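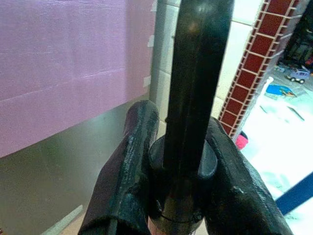

Trillow wrist cam + gripper kit, anyone running one long term?

kelpie_servo
Posted 7:42 pm

Been lurking a while. Thinking of getting the Trillow gripper and wrist cam bundle for my arm (older Branstead six axis, bought it off a uni clearance). Price landed at my door is $2,089 with the mount plate. Had mine on loan from a mate for four days so I've had a bit of a go but can't decide.

What I like so far: fingers close nice and square on round stuff. Rods, tool handles, anything with a collar. View straight up between the fingertips is good, you see both tips and whatever they've got hold of.

What I don't: camera. Soft as. Anything with strong light on the floor goes near white and the dark side goes to mud. Is that everyone's or did my mate cook his?

Also does the finger coating hold up. His has a scuff already.

Cheers

rboth_makes
Posted 7:58 pm

Had one since June. Camera is like that on all of them. Auto exposure is rubbish, it picks a middle value and sits there. Turn it off in the config tool, set it by hand, much better. You will lose one end or the other but at least it stays put while the arm moves.

Scuffs are normal. Cosmetic.

Riaan Botha

daggy_dave_77
Posted 8:15 pm

$2,089 is a rort. You can get the Xaba two finger for a lot less and bolt any old webcam on the side. I did mine over a weekend with a printed bracket. Works fine.

rboth_makes
Posted 8:21 pm

Dave the Xaba is a fine gripper but a side bracket is not the same thing. Camera off axis, so half the time your own finger is in the way of the thing you're trying to pick up. Whole point of the Trillow is the view between the tips.

daggy_dave_77
Posted 8:24 pm

Finger's in the way on the Trillow too. Look at the first post, stuff on the floor tucked in behind the right one and the fingers take up half the picture

rboth_makes
Posted 8:30 pm

Yeah fair. But you can see what you're holding. I'd take that trade.

Lerato_C
Posted 8:47 pm

We run several at work, plus one at home that I paid for myself so no barrow to push.

Good: grip is repeatable, firmware hasn't bricked on me, the fingers swap with one hex key. Cable strain relief is decent. Colour is ok in even light.

Bad: low res. No way round it, it's a cheap sensor. If you want to read labels or find small parts against a bright floor forget it. A pen or stick on the floor is just a dark line. For "is the rod in the fingers yes/no" it's plenty.

Other bad: the manual. Translated twice I reckon. The calibration section has steps 6 and 7 back to front, do 7 first or it sulks and you start again.

Kelpie what are you acutally using it for? Makes a big difference.

kelpie_servo
Posted 9:03 pm

Ta Lerato, useful. And that explains my calibration evening lol

Use is mostly picking up long handled things in the rumpus room and handing them over. Brooms, rods, tripod legs. Bit of tidying up toys later if I get that far, kids leave stuff everywhere. Not reading labels. Would be nice to tell a toy from a book though.

Lerato_C
Posted 9:11 pm

Long handles yes, it's good at that. Grab near a collar or cap if there is one, it gives the fingers something to seat against and the rod doesn't creep. Bare smooth rod held low down will tilt on you, esp when the wrist speeds up.

Toys, maybe. Blinds down on the sunny side would help more than any setting.

tassie_tinkerer
Posted 9:26 pm

Second the blinds. Also chuck a dull mat down where the glare hits. Old grey carpet offcut does the job

patchcord
Posted 9:40 pm

has anybody tried the Irkano lens upgrade?? supposed to drop straight in. saw it for $231 which seems steep for a bit of glass

rboth_makes
Posted 9:52 pm

Tried it. Sharper in the middle, worse at the corners, and it pushes the focus out so the fingertips go blurry. Sent it back. They charged me a 20 per cent restocking fee, which I'm still dirty about.

patchcord
Posted 9:54 pm

oof. ok saved me the money

daggy_dave_77
Posted 10:02 pm

So to sum up. Two grand, soft camera, manual's wrong, lens upgrade is a dud. And you lot are still telling him to buy it

Lerato_C
Posted 10:09 pm

I'm telling him the gripper is good and the camera is average. He's picking up brooms Dave.

If you've got a link to your bracket file post it, he could price both up properly.

daggy_dave_77
Posted 10:17 pm

Will dig it out. It's on the shed laptop. Fair warning, it's drawn for the round flange, the older Bransteads have a different bolt circle so he'd need to redraw that bit. And print it solid, mine cracked first go at 4 walls.

rboth_makes
Posted 10:20 pm

"Works fine"

daggy_dave_77
Posted 10:21 pm

Works fine NOW

kelpie_servo
Posted 10:38 pm

Ha. Ok. Had a play tonight with exposure on manual like Riaan said. Floor side still blown but not crawling up and down any more when the arm swings, so that's a win. Did the calibration 7 then 6 and it went through first time. Ripper.

Question on grip force. Default feels a bit keen, I could hear the plastic on a cheap handle creak. What are people setting it at?

Lerato_C
Posted 10:50 pm

Start at the bottom of the slider and come up until it stops slipping, then one notch more. Don't trust the number it shows, mine at work all read different for the same squeeze. And save the profile before you power off. It does not ask.

tassie_tinkerer
Posted 10:55 pm

the not asking thing got me as well. lost a whole arvo

patchcord
Posted 11:02 pm

do the fingers come in anything wider? want to do jars

rboth_makes
Posted 11:08 pm

There's a wide set on the Trillow site, was out of stock when I looked. Email them, they're slow but they do answer. I wouldn't do glass with the stock ones, hard faces, no give. Some people stick a bit of inner tube on.

kelpie_servo
Posted 11:19 pm

Leaning yes on the gripper, might ask if they'll sell it without the cam and then try Dave's bracket. Will email tomorow and post back what they quote me. Dave no rush on that file but I do want it.

daggy_dave_77
Posted 11:23 pm

Laptop's on charge. Give me till lunch.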